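Prastov 暮らしの小物
室内あそび・飾り > 小玉 > Raptis 緑の小玉

Raptis 緑の小玉(色番号107)

待っていました、緑です。Raptisの小玉は前から置いていたのですが、入ってくるのは生成りと赤ばかりで、緑は問い合わせをいただくたびに「次の便を待ってください」とお返事していました。その緑がようやく棚に並びました。箱を開けたときは店の者みんなで集まってしまって、しばらく検品が進みませんでした(すみません、ちゃんと全部見ました)。

色は葉っぱの緑です。黄緑ほど軽くなくて、深緑と呼ぶにはもう少し明るい。つやのない表面なので、窓ぎわに置いても光がきつく返らず、上のほうがほんのり明るくなって、下にいくにつれて少し沈みます。この沈み方がとてもきれいで、同じ玉なのに朝と夕方で違う緑に見えるんです。

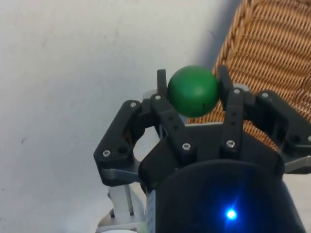 小さい玉なので、つまんで動かしたくなります。机の端に一つ置いてあると、電話をしながらつい手が伸びて、気がつくと反対の端まで連れていっている。そんな玉です。飾りとして買ってくださった方から「結局ずっとさわっています」とお便りをいただくことが多くて、読むたびにうなずいています。

形はきっちりした真球ではありません。よく見ると面にわずかなゆらぎがあります。カタログの写真だけで選ぶと見落としやすいところですが、実物を手にすると、このゆらぎのおかげで表情がやわらかく感じられます。また、表面に針の先ほどの暗い点がある玉もあります。Raptisではこれを選別で外していませんし、当店でもそのままお届けしています。点を目印にして「今日はこっち向き」と置き直して楽しんでいる方もいらっしゃいます。

どこに置くか

いちばんのおすすめは白い面の上です。白い机、白い棚板、白い紙を一枚敷くだけでもかまいません。まわりに何も置かず、緑を一つだけ。これで驚くほど部屋がすっきり見えます。真ん中に置くより、少し端に寄せたほうがのびのびします。撮影用の小物としてお使いの方は、背景を真っ白に飛ばさず、うっすら灰色がかったくらいの明るさで撮ってみてください。玉の丸みがよく出ます。

当店でも入荷してから一週間、場所を変えては眺めていました。黒い天板の上も試しましたが、緑が重く見えて、もったいない感じがしました。木の棚は木の色しだいです。赤みの強い棚だと緑がぐっと前に出てきて、これはこれで楽しいのですが、毎日見る場所なら白のほうが飽きないと思います。 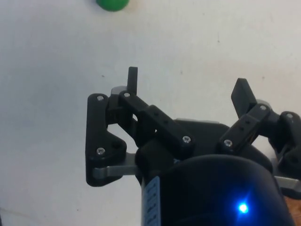

もうひとつ、平らな面に置くときのこと。玉なので、もちろん転がります。床がわずかに傾いているお宅では、思っていた場所に朝いなくなっていることがあります。気になる方は、薄い布を一枚敷くか、浅いくぼみのあるところを選んでください。転がるのも込みで好き、という方はどうぞそのままで。

白い面をきれいに保つこつも書いておきます。緑を一つだけ置くと、まわりの小さなほこりや点が急に目につくようになります。うちの撮影台も、玉を置いてみて初めて黒い粒がちらほらあるのに気づきました。乾いたやわらかい布でさっと払う、それで十分です。水拭きをしたときは、すっかり乾いてから玉を戻してください。

ウィッカーと合わせる

白の次に試していただきたいのが、編み地との組み合わせです。当店で扱っているIltomachのウィッカーは、黄褐色と明るい茶の素材をきつめに編んだもので、縦の芯に横の編みが巻きついて、細かい畝が並んだように見えます。縁は太めにくるりと巻いてあって、ここが本当にいいんです。さわるとつい端から端までなぞってしまいます。

つやのない緑と、こまかい凹凸のある茶色。どちらも落ち着いた色なのに、近づけると緑がふっと浮きます。ウィッカーを白い壁に寄せて置き、そのそばに玉を持ってくると、白、茶、緑の三色だけになって、見ていて気持ちのいい一角ができます。花を飾るのはちょっと手間だなという時期に、代わりに緑を足すつもりで使ってもらえたらうれしいです。

編み目の向きにもぜひ目を向けてみてください。縦の畝がまっすぐ立つ向きに置くと、玉の丸さがいちばん引き立ちます。斜めに置くと動きが出て、少しにぎやかな印象になります。私はまっすぐ派ですが、店の中では意見が割れています。

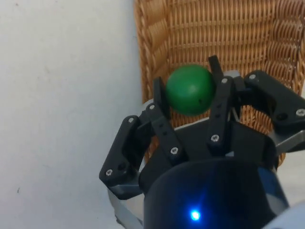
Relluvskaの組み合わせ

玉とウィッカーを別々に選ぶのが大変という声をいただいて、Relluvskaという名前で組み合わせをご用意しました。中身は緑の小玉が2つと、Iltomachのウィッカーです。玉を二つにしたのは、一つを編み地のそばに、もう一つを離れた白い面に置いてみてほしいからです。同じ107番でも、となりにあるものが変わると別の色かと思うくらい違って見えます。

単品でもお求めいただけます。ウィッカーをすでにお持ちの方は、まず玉を一つから試してみてください。生成りや赤をお持ちの方が緑を足す場合は、三色を一列に並べるより、緑だけ少し離すとまとまりやすいです。

お届けについて

ご注文から2日で発送します。土曜日にいただいたご注文は、週明けの受付になります。送料は全国一律400円、Relluvskaの組み合わせも玉一つだけのときも同じです。

包装は紙だけの簡単なものです。贈りものの場合は備考欄に「贈りもの」とお書きください。薄紙で包んで、紐をかけてお出しします。紐の色は選べないのですが、いまは白い紐が入っています。緑に白、よく合いますよ。

お手入れ

玉は乾いた布でやさしく拭いてください。こすりすぎるとつやが出てしまうことがあり、せっかくの落ち着いた表面が惜しいので、ほどほどに。洗剤やアルコールは使わないでください。

ウィッカーは、編み目にたまったほこりをやわらかい刷毛で落とします。縦の畝に沿って上から下へ動かすと早く終わります。巻いた縁の内側はほこりが残りやすいところです。湿気の多い場所にしまいこむより、出して使っていただくほうが長くいい状態が続きます。

直射日光の当たる場所に長く置くと、緑も茶も少しずつ色が変わっていきます。変化を楽しみたい方は別ですが、いまの緑が気に入ったという方は、季節ごとに置き場所を変えてあげてください。

よくいただくお問い合わせ

小さなお子さまのおもちゃになりますか
おもちゃとしての販売はしていません。小さな玉ですので、口に入れる年ごろのお子さまの手の届かない場所に置いてください。

屋外に置けますか
室内用としてご案内しています。玄関の内側くらいまででお願いします。

点のない玉を選んで送ってもらえますか
申し訳ありませんが、選別は承っていません。店頭でしたら、お手に取ってご自分で選んでいただけます。

緑の次の入荷はいつですか
はっきりした時期がまだわかりません。前回もかなり待ちましたので、気になっている方はいまの分をどうぞ。生成りと赤は引き続き在庫があります。

ウィッカーだけ買えますか
買えます。Iltomachのページからご注文ください。編みは手仕事のため、茶の濃さは一点ずつ違います。濃いめ、明るめのご希望があれば備考欄へお書きください。在庫の中から近いものをお選びします。

店頭では、入ってすぐ左の白い棚に緑の玉を出しています。自由にさわっていただけますので、お近くの方はぜひ転がしにいらしてください。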